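Zamis Kraft Paper Roll, 200 feet
Reviewed 2025-01-15

I went through my first roll of this stuff between August and New Year's, so I figure I've earned an opinion! I bought it for wrapping (the one from Laldale tore if you looked at it wrong) and it ended up living on my work table instead. I cut a big sheet, lay it down, do whatever messy thing I'm doing, and then ball it up and toss it. Glue, paint, potting soil, one very bad afternoon with wood stain. The stain did get through, but only in one spot.

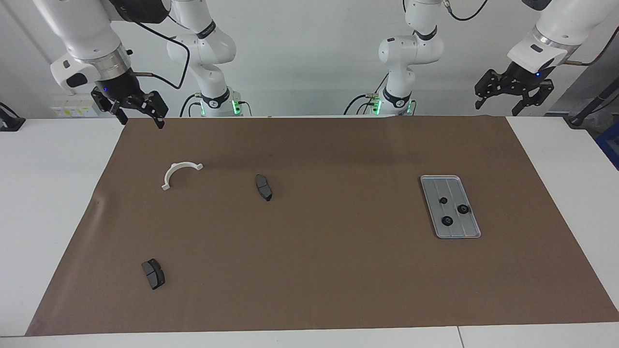

Curl is my one real gripe. The outer part of the roll lies down nicely, but once you get near the core it wants to spring back up, and I end up weighing down the corners with mugs. Size is great, though. One sheet goes nearly the whole width of a white tabletop, with just bare strips left at the sides and the front, and I like having that little margin to set down a pencil. I also find small stuff much easier to spot on brown than on white.

My neighbor Chi-keung Huang swears by the Menon roll, which is thicker and would probably have stopped that stain. It's also stiffer, and it fights you when you fold it around a box. For wrapping and table duty both, I'd stick with Zamis. Four stars, and my second roll is already half gone.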